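Skarkach walking notes - readme

Hi! I keep a plain text log of the walks I do near home, and a few people asked for a copy, so I cleaned it up and put it here. It covers 32 walks, nearly all of them starting from the Mandeo parking lot (the one with the broken ticket machine).

What's in the folder

walks.csv - one row per walk, with distance in miles, time, surface and how my knees felt afterward
places.csv - names and short notes for the spots I mention
notes.txt - my rambling, mostly unedited, sorry about the spelling

Things to know before you use it

Distances come from my old watch, which loses signal under the trees near Dauda. I fixed 18 of the rows by hand against a paper map and marked them with an "h" in the last column. The rest are as recorded.

Knee scores go from 0 to 9, and 9 means I sat on the stairs for a while when I got home. Don't read too much into them! I was also breaking in new boots for most of June.

"Surface" is whatever I stepped on most. Paved, gravel, grass or mud. If a walk was half and half I put both with a slash, so watch out for that if your spreadsheet gets picky.

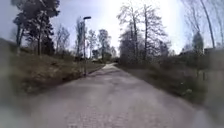

Surface type "paved", with grass on both sides and no curb.

Still to do

Walks 2 and 9 have no end time and I can't remember when I got back. I also want to split the Clerkov loop into two rows - it's really a long walk with a lunch stuck in the middle.

Copy it, change it, print it out, whatever you like. If you find a wrong distance, send me the row number and I'll fix it in the next version.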